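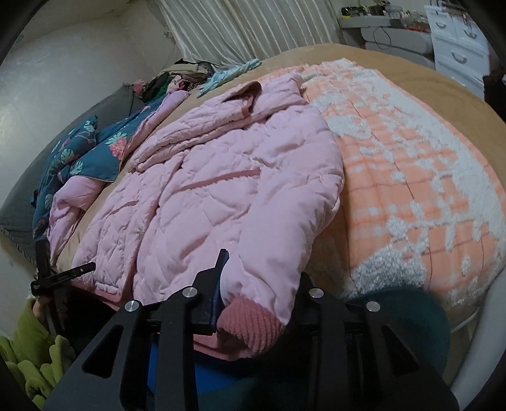
Beatriz Amaral objected at the design stage that a bed is a poor place to teach folding, as the surface gives under the hand and the cloth below moves along with the cloth on top. We kept the bed. Flat tables are well covered in earlier work, and the Lokberg policy already handles them.

Figure 4. Demonstration with the hand-held gripper on a pink quilted garment. Top: near the ribbed cuff. Bottom: with the fingers open.

4.2 Collecting demonstrations

Each demonstrator moved the gripper by hand through the full task, from first contact to release. No arm was attached. Finger width and tool pose were logged with the video, and the pose was later mapped to the arm by the method of Section 3. We kept 1140 demonstrations after filtering; 333 of these used padded garments, where the filling resists a sharp crease and a pinch of one layer is hard to tell from a pinch of two.

Demonstrators were told to approach at low speed and to pause before closing. The pause was set at 200 ms — long enough to mark a segment boundary, short enough that most people stopped noticing it. Regrasps were kept in the data. Trials in which the tracker lost pose were dropped whole.

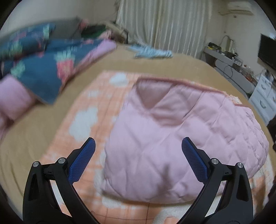 Tươi Trịnh argued in review that regrasps should be cut, on the grounds that a policy trained on them learns to hesitate. We tested this by training a second policy on the same set with all regrasps removed. It moved faster on thin cloth but let go of padded hems more often, and it seldom tried again after a miss. The full set is therefore used in all results below, except for the Plamholm baseline, which takes single-grasp segments only.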